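Toy kitchen corner: what we keep on the table

Since February the toy kitchen at Skurnport has its own white table, and many parents asked me what is in the set and where it comes from. I will try to answer in this item.

The play food is the part that children go to first. We have strawberries with green tops, a banana with the peel open, an orange slice and the red ketchup bottle. The ketchup is the favorite, and I often find it lying on a plate like a main dish.

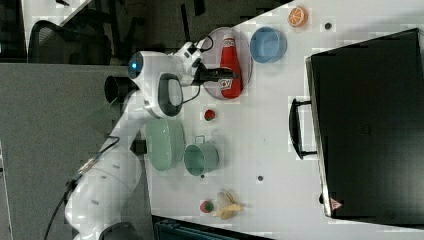 The dishes came later. I looked for soft colors that go well together, so the mug is pale green and there is a light blue cup to put beside it. Most of the dishes are from the Virley second-hand shop, and I paid 30 dollars for the full bag. The big colander was in the same bag. It is good for washing pretend vegetables, and also for carrying everything back to the shelf - the children found this use by themselves.

The pots are dark and round, and they are the only things on the table that look a little serious. Next to them we keep a green spatula with slots.
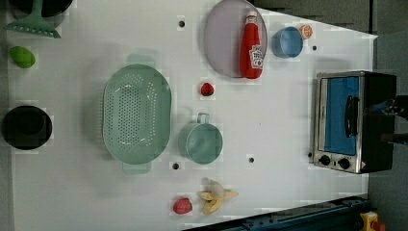
Can I bring toy food from home for the corner?
We are glad to receive it, if it is clean and has no small parts that come off. Please leave it in the Wiriya box at the entrance and I will check it before it goes on the table.

A word about the felt pieces. Felt is pleasant in the hand and makes no noise when it falls, but it collects dust and hair very quickly. I brush it with a dry clothes brush, and for spots I use a cloth with cold water and a little soap. Please do not put felt in the washing machine. We lost a felt pear in this way, and it came out the size of a walnut.

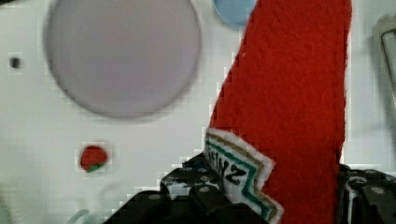
For letters and labels made of felt I am even more careful, and I only press them with the damp cloth and do not rub. After this the piece must lie flat on a towel until the next morning.

The next things on my list are a bread knife for play and some eggs. The Jirside market often has such toys in the spring, so if you go there before me, please have a look at the boxes under the tables.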